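Where to tape a four-wire harness before it goes in the housing?
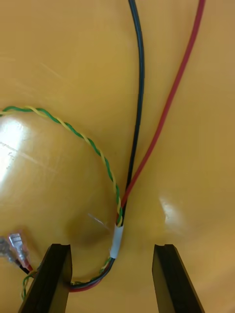
Black, red and the green/yellow twisted pair, with the white band at the junction.

Posted by Skekach, Tuesday, August 12, 2025

Rewiring a desk lamp with a dimmer board. The guide says to bind the wires "near the split," which narrows it down to the whole lamp. Is one band enough, or do I need 2? And should I untwist the green and yellow?

Ziltodby
Leave the pair twisted, it was probably twisted for a reason. One band at the split is fine on a short run. I'd add a second just before the bend so the black doesn't wander off when you feed it through. Go easy on the curve near the connector.

Yokoyama88
tape is tape. my grandfather's radio is from 1928 and it's mostly tape

Privasen
Second band, yes. Cloth tape if it sits near the bulb. I bought a bag of 900 cable ties for this sort of thing and have used some 2 of them, so postage only if you want any.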